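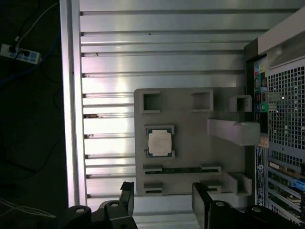
A printed parts plate on the slotted bench, with a processor and what looks like a memory module laid out beside the tower.

The most nervous moment in home computing takes place over a square of metal you could lose in a coat pocket. Iulian Avram, who has been putting desktops together at the Stalby repair shop for 15 years, still goes quiet for it. He will talk through screws. He will talk through cable routing, at length, whether or not you have somewhere to be. Then he picks up the processor and the conversation stops until it is down.

"I bent the pins on one in my first month," he told me. "My boss didn't shout. He just put it in a drawer and left the drawer open."

I had gone to Stalby to learn to build a computer, having spent my adult life buying them in boxes and resenting them at home. What I learned first was how to put things down. Avram is a fanatic on the subject. A part that isn't in a machine should be in its place, and if it hasn't got a place you should make it one. Hence the gray plate, 3D-printed and full of sockets, slots and recesses. The processor gets a shallow bed of its own. What looks like the memory lies flat between two little holders, looking better rested than anyone in the shop.

My own method, until that morning, was the kitchen table. Avram asked what I did with the small stuff and I said there was a saucer. He wrote something down.

His colleague Orvokki Laitinen takes a looser view. She learned on machines from a surplus dealer called Grusine, which sold them by the pallet, and she remembers building a whole row of office computers on an ironing board in July of 2000, with the parts lined up in a muffin tin. All of them started. One is apparently still running the till at Tănase, the bakery two doors down, and she brings it up whenever the plate gets a mention.

On the processor, though, the two of them agree completely. Hold it by the edges. Lift the lever, open the metal load plate, and look at the socket before you bring anything near it. Find the mark on the corner of the chip, find its partner on the board, and then check again, since the first time you were only looking at what you wanted to see. Lower it level. If it's tilted, wait.
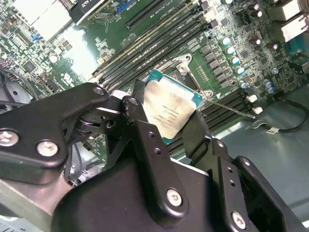 And don't push. Every beginner wants to push. Memory has ruined us for this, because memory goes in with a shove and a click that sounds like an expensive mistake. The processor asks for no force at all. You set it down, let go, and close the plate over it, and the lever supplies whatever pressure is needed, with a creak that took 11 months off my life.

My first attempt took 5 minutes, most of them spent hovering. Laitinen made coffee. Avram watched my hands the way people watch a toddler with a full glass.

The shop's beginner class is called Nustlow, a name neither of them will take credit for. You bring your own parts and, if you've been listening, something better than a saucer to keep them in. I have bought a muffin tin. I haven't told Avram.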